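We use cookies to keep you signed in and to count page visits. By continuing to browse you accept our cookie policy. Accept | Settings

The village that dug its own fiber

Brumcombe is the sort of place that used to show up on coverage maps as a gray patch. One lane in, one lane out, a hill on each side, and copper phone lines strung along poles that lean a little more every winter. Now it has a full fiber network, run by a small local outfit called Lirnel, and I have been pestering them for a chat ever since I heard how they did it!

I finally got an hour with Lirnel's network lead, who asked to be called just that ("it's a team thing, and my mother already thinks I do it all by myself"). We talked in the old dairy that serves as their office, with a kettle going and a very large map of field boundaries taped to the wall.

My first question was the obvious one. Why fiber, when a decent wireless link from the next valley would have been so much cheaper?

"We tried wireless first," the network lead told me. "We had a dish up on the ridge for two years. It was fine in January and terrible in June, because the trees got their leaves back. You'd have people calling up at 9 in the evening saying the film had stopped again. After the second summer we just said, right, we're going into the ground."

Going into the ground meant asking permission from every landowner along the route, and I was keen to know how that went. Pretty well, apparently. The trick was to offer a connection to any farm the duct crossed, and to let farmers choose which side of the hedge they wanted it on. One of them dug his own stretch over a weekend and then carried on into the next field, which belonged to somebody else.

"We had to go and apologize for that one," the network lead said. "But it was a lovely straight trench."

The fiber comes back to a cabinet behind the old dairy, and from there it rides a leased line out to the exchange at Parkine. I asked about speeds (of course I did). Every home gets up to 1,000 megabits, the same in both directions, and there is only one package. I love this. Anyone who has sat with three browser tabs open trying to compare broadband deals will love it too.

"Having one package saves us a huge amount of work," the network lead explained. "The billing is simple. The support is simple. If you call and say it's slow, I don't have to look up what slow means for you."

And are people using it? "The upload is what surprised us. We thought it would all be television in the evenings. Then we looked at the graphs and there's this big hump going out in the middle of the morning. There's a woman up the top who edits sound for a living and she used to drive her files to the library. There's a lad sending drone surveys. The school backs up at lunchtime. You plan for people to be watching things, and they're making things."

The build was split into 4 stages, starting with the houses farthest from the exchange. That sounded backward to me, and I said so. Most networks start where the customers are packed together and work outward, and the last few homes wait for years.

"Yes, and then the money runs out and they wait forever," came the answer. "We did the hard end first. If we'd run short, the folks in the middle still had copper that sort of worked. The folks at the end had nothing worth the name."

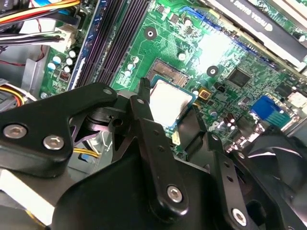
Category: Networks & Hardware

We moved on to the equipment, and this is where the network lead really lit up. The core router is a secondhand unit they call Mizuno, bought from a data center that was closing down. It has a twin sitting on the shelf next to it, powered off, with the same configuration loaded and ready.

"If Mizuno dies, I move the cables across and we're back. I've practiced it. My best time is 12 minutes, and I was on the phone for part of that."

There are proper batteries too, enough to ride through the usual power cuts, and a socket on the outside wall for a generator. Home users need their own backup if they want the phone to work when the lights go out, and Lirnel lends a small battery box to anyone who depends on their line for medical reasons.

Next on the list is a second route out of the valley, so that one careless digger on the Parkine road can't knock everybody offline. The duct is already in as far as the chapel. I asked when the rest would be finished, and the network lead looked over at the map for a good long while.

"Depends on one hedge," they said, and went to refill the kettle.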